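The Great Pratgate Crockery Swap is back

If your kitchen cupboards are anything like ours, there is a stack of plates at the back that never comes out, and a favourite bowl at the front that gets used every single day. The swap is for both kinds! Bring what you don't use, take home something you will, and have a cup of tea while you're at it.

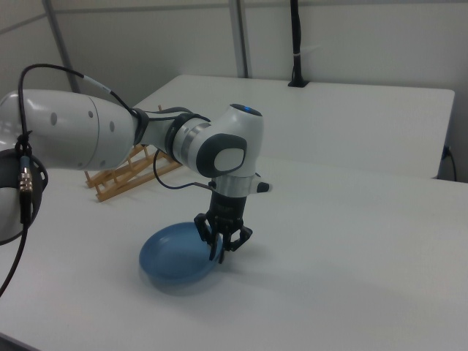
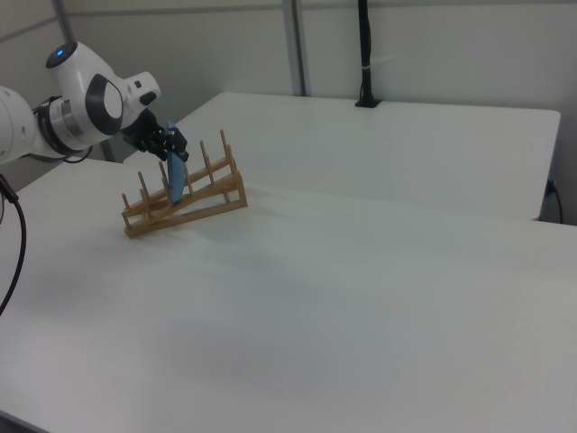
A blue bowl on the table, and a light blue plate at the wooden rack.

We're in the Lurel Rooms again this March, with doors open from 10 in the morning until 3 in the afternoon. Last spring 1,812 pieces changed hands (we do keep a tally, it's half the fun) and we would dearly love to get past 2,000 this time. That's a lot of saucers, but the saucers always go. People use them under plant pots, for soap, for feeding the cat, and one family took home a whole pile to make a mosaic for the garden wall.

How it works

Drop your things at the long table by the door. You'll get one token for each piece, and one token gets you one piece back, whatever it is. A gravy boat counts the same as an egg cup. We tried grading things by size the first year and it led to a very long conversation about soup tureens, so we've kept it simple ever since.

If you have nothing to bring, come anyway. There's always a box of free tokens on the tea counter and you're welcome to take up to 7. Students setting up a first kitchen, please help yourselves!

What we'd love to see

Dinner plates, side plates, cereal bowls, mugs, jugs, serving dishes, teapots with or without lids. We have a lid box, and last year two teapots left with lids that fitted perfectly and didn't match in the slightest. Odd pieces are very welcome. A mixed table is a lovely thing, and once you stop worrying about sets you start picking plates because you like them.

Please give everything a wash first and wrap it in newspaper or a tea towel for the journey. Small chips on the foot of a bowl are fine. Cracks that run through the glaze are best kept at home, and we can't take glass or knives.

The pattern corner

This was new last year and it was packed all day, so it's getting twice the space. If you're hunting for a missing piece from an old family set, bring one plate or a clear photo of the pattern and pin a note on the board with your details. We had 500 notes by closing time, and people are still getting in touch with each other now. Haslinger, the second-hand china shop on the hill, is lending us its reference books for the day, which are wonderful to leaf through even if you aren't looking for anything. Did you know some makers changed the shade of a rim every few years? You can spend a very happy hour on rims.

Getting here

The Flonville bus stops right outside. If you're coming by car, use the lower car park, as the top one is steep and it's no fun carrying a box of plates down it. There's a ramp at the side entrance and a quiet room with chairs for anyone who wants a break from the clatter.

Anything left over at the end goes to the Pratgate furniture store, where it's made up into starter kitchen boxes. We could do with a few extra hands for wrapping from 3 o'clock onwards. Cake is provided, served on whatever plates are still there.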